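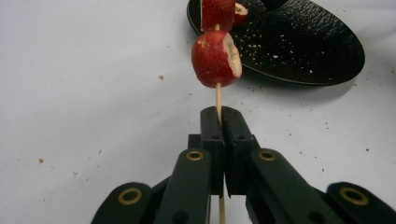 Skewer in the jaws, fruit on the stick. Crumbs on the table, as usual by mid-shift.

Wakana Ishida has cut fruit for a living for most of her adult life and she'd like it known that she was against the grippers. "Put that first," she says. So it's first.

We're in the prep room at Giveck, which makes fruit skewers and party platters for hotels and a couple of supermarket chains. Noisy next door, quiet in here. Until last spring everything on a stick got there by hand. Now there is Gollero, which is what the company calls the whole project, and a good part of the day's work is done holding a black two-fingered gripper instead of the fruit. The idea is that people do the job with the same kind of hand the machines will have, it all gets recorded, and the machines learn from it.

"Teaching your replacement," Ishida says, then shrugs. "That was the joke in April. We don't make it so much now."

Why not?

"Because they moved me up a pay grade." Laughs. Goes back for more tea.

The plan came from Aiguo Fu, who runs operations and talks faster than I can write. Orders had gone up, he couldn't hire, and wrists were going. "Everyone over forty had a brace in their locker. Me too, from before. You push a stick through an apple all day, it's a small push, it's nothing. Then you can't open a jar." He went to Pavness, an automation firm, and asked for a skewering machine. They told him a fixed machine would do one fruit, one size, and he'd hate it by summer. Hence Gollero.

He's open about the numbers. The line does over 200 trays on a good day. Two stations are fully automatic so far and they handle the easy sticks. "The easy ones," he repeats. "Write easy."

What's a hard one? I asked Mingxuan Shi, who came over from the packing side and now spends 72 minutes at a stretch on the gripper before a forced break. Apple, he says right away. Rings are worst.

"With your fingers you don't think. You feel it start to split and you let go a bit. With this I have no feeling, I have to look. So I look all day. My hands are fine, my eyes are tired." He has asked for better lights. He's been told they are comming.
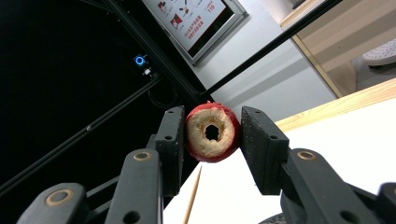
A cored apple ring between the fingers, skewer tip below it.

The rings have their own trick, he explains. Grip at the sides, peel against the pads, and don't squeeze the way you want to. Shi figured that out on his own and it's now in the training notes with his name on it. He pretended not to care about this. He brought it up twice.

What has changed most, everyone agrees, is the talking. The old line was six people around a table and you knew everything about everyone's kids. On the gripper you concentrate. Ishida misses it. "I used to know when Mingxuan had a cold before he did. Now I find out at lunch."

Tülin Değirmenci, the engineer Pavness sends over, hears a lot of this and writes it down. She came expecting complaints about the tool, got some (too wide at the knuckles, slips on wet peel), and found the schedule was the bigger problem. "The first month we wanted everyone to do the same thing the same way. Terrible. Wakana does it better than our instructions did, so why am I correcting her?" They threw out 181 recordings and started again, letting people work how they work.

And the jobs? Fu says no layoffs, and that it's in writing. Zeyu Ding, the shift rep, has read the writing. "It's in writing until the end of next year," he says. "I asked for longer. He said ask again." He plans to. He also wants the higher grade for anyone who records, not only the ones who volunteered early, and that one he thinks he'll get.

Ishida isn't losing sleep. She has watched the automatic stations do melon and thinks it's good at melon. Strawberries, she gives it a while yet. Would she go back to the knife and the bare stick if they let her?

"Mornings, yes," she says. "Afternoons the machine can have. My wrist doesn't hurt at night now, I won't lie to you about that." Then someone called her from the cold room and she took the tea with her.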